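Tulard Fold, data card

Tulard Fold is a set of 539 demonstrations for learning to fold clothes with two hands. All were recorded with hand-held grippers, no robot arm was used. We collected them in August, in 13 sessions.

Contents

Each episode has the video from the head camera, the video from both grippers, the opening of the jaws, and one sentence which tells the task. The garments are mostly blue, so a model trained only on this set can become weak on other colors. Please mix it with Semwal if you need more variety.

Splits

Train has 513 episodes and test has 26. The test garments do not appear in train.

Known problems

In the first session the clock of the left gripper was late. We corrected it in the files, but small errors may remain. The cover on the work surface is not ironed, and its wrinkles sometimes confuse the segmentation of thin cloth.

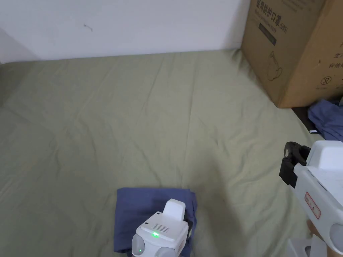
Miyuki Hamada

Please write to me before you share changed copies, so that I can keep the list of versions correct.

Related datasets
Semwal: mixed garments
Porkthorpe: towels and sheets
Jivov: packing in boxes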